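## Comparing finger pads on the hand-held grippers

This procedure compares two sets of finger pads, Orketti and Lasasano, on soft goods. Fit one set to both grippers before you start and don't mix sets within a run.

1. Tighten the finger block screws.
2. Check that both markers are detected with the fingers fully open and fully closed.
3. Record the closed width. Repeat if two readings differ.
4. Spread the garment on the table, sleeves out, and start the log.

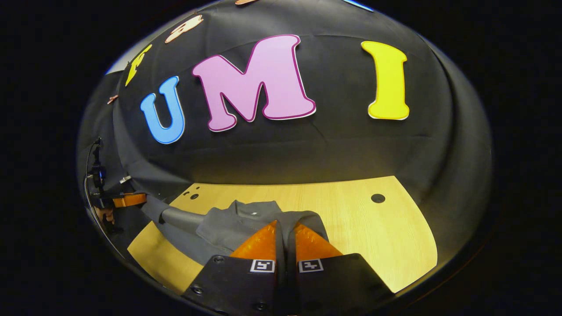 *Last changed: October, Chathurika Bandara*

With the grey garment, bring the fingers down over the fabric with a gap between them, then close slowly. Pinch a single layer where possible. Lift, hold for a count of five, release.

Do 143 grasps per set. Discard any grasp where a marker drops out of view for more than 87 ms; the Jisby script flags these in the `lost` column. Our last full log held 1488 rows, of which 756 were Lasasano.

Sleeves and collars go in separate files. Collar results vary more between operators, so note who held each gripper.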